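Demonstrating Small Soft-Object Handling With Two Hand-Held Grippers
Final project report, Robot Learning Lab course
Leonilde Garcia, Fadi Aoun, Mitsuko Tamura
Supervisor: Olanrewaju Olatunji

1. What we wanted to find out

Our group's question came out of the Wesus project, where last year's students trained a policy to move rigid blocks between trays. It did well on blocks and badly on anything that squashed. We wanted to know whether the trouble was in the policy or in the demonstrations it learned from. To test this we collected a new set with soft white balls, some loose and some on a wooden skewer, and compared two ways of showing the task.

In the first way (we call it "straight") the operator goes directly to the object, closes and lifts. In the second ("pause") the operator stops with the jaws open next to the object for a moment, then closes slowly. Everything else was kept the same.

2. Setup

The work was done on the large table in the Zidonside lab. It is covered with a pale board so that the background stays plain, and the tray goes near the middle or toward one side depending on the trial sheet. Each gripper has its own camera, and one more camera looks down from head height. White objects in a white tray were chosen on purpose. The block data had strong colors and we suspected the old policy leaned on them.

In the skewer trials the tray was turned at an angle to the table and the bare end of the skewer was left free, as in this wrist view with four balls threaded on.

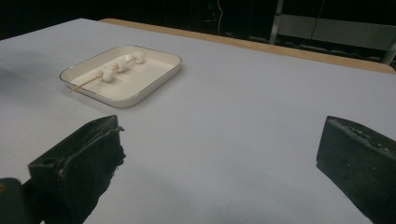
3. Collecting the demonstrations

We recorded 313 demonstrations in September. Leonilde and Fadi were the operators, and Mitsuko ran the recording and kept the trial sheets. We threw out a demonstration if a cable caught on the board, if the object left the tray by accident, or if one of the camera streams dropped.

In the loose-ball trials the left gripper did the picking. The right one was kept open and off to the side so that both arms had a recorded pose, even when only one had work to do. Approaching from the side of the tray was easier than coming straight down, but the tray wall limits how low the jaws can go, and operators had to learn this by feel.

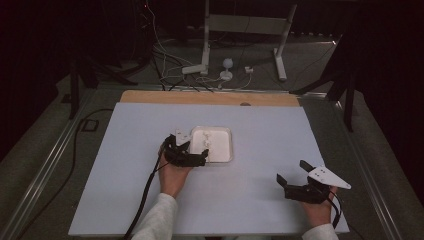 Figure 2. Loose-object trial, head view. The left gripper is beside the tray and the right gripper is held open near the corner of the board.

Both operators found the pause style tiring. After the first session we added a break between blocks of trials and the number of thrown-out demonstrations went down. We did not measure this properly so we leave it as a remark.

4. Training and testing

We trained one policy per style using the Pathak training code from the Wesus project. No settings were changed except the length of the image history, which we made longer for both. Each policy was then tested on 55 pick attempts with new tray positions. An attempt counted as a success if the object was lifted clear of the tray floor and was still held at the end of the time limit. 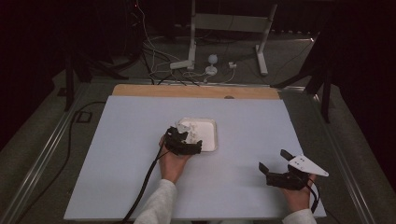

Figure 3. Small white object held at the tip of the left gripper, over the left edge of the tray.

5. Results

The pause policy succeeded in 70 percent of loose-ball attempts when rounded to the nearest ten. The straight policy was clearly lower, and most of its failures were of one type: the jaws closed too early and pushed the object against the tray wall. The pause policy mostly failed by squeezing off center, and the object slid out during the lift.

On the skewer trials the two policies were too close for us to claim a difference. Both did better when the bare end pointed toward the gripper.

6. Limits

There were only 2 operators and they knew which style they were using. Lighting was the same throughout. The pause demonstrations are also longer, so that policy saw more frames in total, and part of the gain may come from that. Mariann Fekete raised this point at our midterm talk. A fair check would cut both sets to the same number of frames and train again. The trimming script is done but the training was not run before the deadline.

7. Files

The trial sheets, the trimming script and both sets of weights are in the Fundale folder on the lab server. Thrown-out demonstrations are kept in a separate subfolder with the reason in the file name.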